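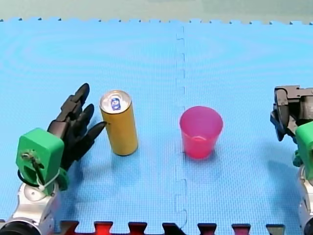
The lift at Kyriakidis takes 2 people and a toolbox, so most of the visitors to the March open day walked up. The workshop occupies the top floor of a former shirt factory in Dornudham, above a tile showroom and a firm that repairs commercial coffee grinders. A printed sign on the landing asked people to leave umbrellas in the bucket and switch their phones to silent.

Kyriakidis builds and tests robot arms that work in pairs. The company has been at it for six years, and for the first four it made parts for other people's machines. The open day on March 25, 2023, was the first time it had let the public upstairs. Tickets were free and limited to 60, in two sittings. I went to the morning one.

Visitors were given a short talk beside the benches before anything moved. The engineer who gave it kept to practical matters. The arms are bought in. The green wrist parts are printed on site, on machines in the back room that run overnight, and the usual reason for printing another is that somebody wants the hand mounted at a slightly different angle. A new wrist takes most of a night to print and a few minutes to fit. There was a crate of old ones under the bench and children were allowed to pick through it.

The surface the arms work over is foam play mat, the interlocking sort sold for playrooms and home gyms. The company tried rubber sheet first and went back to foam after a month. It is cheap, it is kind to anything that gets dropped, and a damaged tile can be pulled up and replaced. The main area is blue. A red and dark strip joins it along the near edge, and the engineer said staff have stopped noticing the colours.

The demonstration job was called Nollby, after the street where the company had its first unit. It is a table-clearing exercise, and it uses ordinary things: a drink can, a plastic tumbler, on other days a bowl or a sponge. One side of the pair carries a black hand with jointed fingers. The other carries a gripper. In the set-up we watched, the golden-yellow can stood by the hand and a pink cup stood over towards the gripper, with a good stretch of bare mat between them.

A can is a fair test for a fingered hand. It is tall and slim, and an empty one tips if a finger arrives early on one side. A tumbler is a different problem. The plastic is see-through and tapered, which makes the edge hard for a camera to find and easy for a gripper to slide up. The engineer said the team spent most of February on cups alone.

The arms were slower than I had expected. From the first movement to the can being lifted was long enough for the man beside me to unwrap and eat a muesli bar. On the second run the can went over and rolled to the edge of the mat, and a technician stood it up again and restarted the sequence. There was no announcement about it. By the end of the morning the can had been picked up and put down many times and most of the group had drifted closer to the barrier tape.

Records are kept of every attempt, good or bad. A whiteboard by the window had the running total for the current version of Nollby, which stood at 1582 when we came in. A run counts when both objects end up where they are meant to be and neither has been touched by a person along the way. The target before any change is made to the software is 50 clean runs in a row. The company has not got there yet with the can and cup together. It has with each of them separately.

Questions went on for longer than the demonstration. A retired fitter wanted to know about wear in the finger joints and was handed a spare finger to flex. It is lighter than it looks, and there is very little play in it. Someone asked what one of the hands cost and was told that it depended on how many you broke. A teenager asked whether the arms could play cards. They have dealt cards, badly, and the company does not plan to go on with it.

Asked who would buy a table-clearing robot, the engineer said cafeterias in hospitals and aged care homes were the most likely customers, and that none had signed anything. A trial with Esutton, which runs staff canteens, is planned for later in the year. It will start with trays.

The morning sitting finished with tea and slices from the bakery across the road. A second open day is planned for spring, and the company says it will take bookings by email once the lift has been serviced.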